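4.2 Folding on the bed

I didn't plan to write a whole section on beds. When I started this project I thought people folded at tables, because that's what the laundry advice tells you to do and it's what my mum did. Then the diaries came in. Of the 643 folding sessions our households wrote up, more took place on a bed than on every other surface put together, and that includes the couch, which I'd have put my money on.

So why the bed? The short answer people gave was that it's big and it's close to the drawers. The longer answer, from the interviews, is more interesting. A bed is soft, so a slippery garment doesn't slide off the way it does on a polished table. It's low, so you can lean right over and reach the far sleeve. And it belongs to the person doing the folding, more or less, in a way the kitchen table doesn't – no one needs it for homework at four in the afternoon.

It does have its problems, and the slippery garments show them up best. Satin-type fabrics were the ones people grumbled about most in their diaries. Cotton keeps a crease when you press it with your palm. Shiny cloth tends to creep back open while you're reaching for the next edge, and if the quilt underneath is soft, your palm just sinks and you get no real crease at all. One household called this "folding soup", and I've been using the term ever since.

What I liked was how people worked around it. Eight of our 20 households put something between the garment and the bedding: a bath towel, a spare pillowcase, once a large placemat. None of them had been told to. Figure 3 has a patterned satin-like garment laid out on a floral quilt, with a waffle-weave towel running down the bed between the two prints.

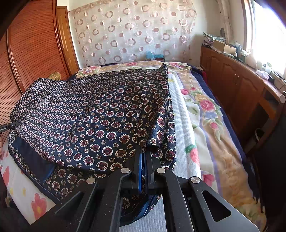
Figure 3. Dark navy garment with a medallion print, spread on a quilted bed. Plain lining shows along part of the hem.

Sulastri Pasaribu told me I was making too much of the towel, and that in her house it goes down first for a much duller reason: a busy print on top of another busy print makes her lose the edge. She folds by finding the hem with her eyes, she said, and if the shirt has flowers and the quilt has flowers she ends up grabbing a bit of both. A plain strip gives her somewhere to look.

I hadn't thought of that at all, and it sent me back to the diaries. Once I was looking for it, the trouble with edges turned up everywhere. People wrote about pinching the quilt by mistake, about folding a sleeve under without noticing, about dark robes being hopeless on a dark doona after dinner when only the lamp is on. Lining came up as well, and mostly in a good way. Where a garment has a plain lining or a line of piping at the hem, it works as a sort of marker. You can tell which side you've got hold of, and you can tell when a corner has flipped over.

The other thing worth reporting is the order people work in. I'd assumed sleeves first, then sides, then bottom up. That's what the card in our Flemoveo starter kit says, and I wrote that card. In practice, 13 households began by spreading the garment as flat as they could be bothered to and then picking up whichever corner was nearest. They only settled into a proper sequence on the second or third fold. Gøran Wallin, who coded the diaries with me, called the first bit "arguing with it", and we kept that as a category name until a reviewer made us change it to "initial spreading". I still think his was better.

Initial spreading took longer on beds than on tables by people's own estimates, and much longer for anything lined. A lined garment is two layers of cloth that don't want to travel together. Pull the outer one straight and the inner one stays bunched in the middle, so you go back, smooth it with the flat of your hand, and start over from the shoulder. Several people said they'd given up on folding robes for this reason and simply hung them on the back of the door.

We did try offering a firmer surface. Each household got a Skavunwood folding board for the second half of the study, which sits flat on the mattress and is wide enough for an adult shirt. People were polite about it. Most used it over the first weekend, and by the following Sunday it was leaning against a wardrobe or, in one home, holding up a row of seedlings. The towel users kept right on using their towels. When I asked why, the usual reply was that the towel was already there, in the same basket as everything else, and would need folding at the end anyway.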